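Bench tops and small parts > Matte table surface, how do you clean it?

kourosh_a
Posts: 287
3rd April
I have a dark gray matte top on my work table and it picks up pale marks from everything. Dish soap takes off some of it, then it dries and the smudges are back. I don't want to paint it. Has anyone found something that works?

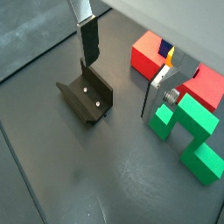

lollon7
Posts: 1,914
Matte tops hold on to whatever you wipe them with. Use less soap and go over it a second time with plain water, then a dry microfiber cloth. The whitish smudges could be soap film. The scuffs are a different problem and I doubt they'll wash out. I'd also stick felt under that black bracket with the two screws if it gets slid around much.

Marjan Rahimi
Posts: 1,675
Disagree on plain water. Ours is hard here in Colton and it leaves its own haze. Rubbing alcohol on a rag, small patches at a time.

lollon7
Alcohol dulled a coated top of mine in July. Test a corner first.

Marjan Rahimi
It's already dull, that's what matte means. But fine, test a corner.

ghorbani_bench
Put a mat down and stop cleaning it. I keep small blocks and loose screws on mine and they don't slide either.

kourosh_a
I had a mat and the edges curled, so no. Tried the two-pass thing on the left side last night. Better, but the scuffs are still there. Will try alcohol on the back corner this weekend.

Marjan Rahimi
Use a white rag so you can see if any color comes off.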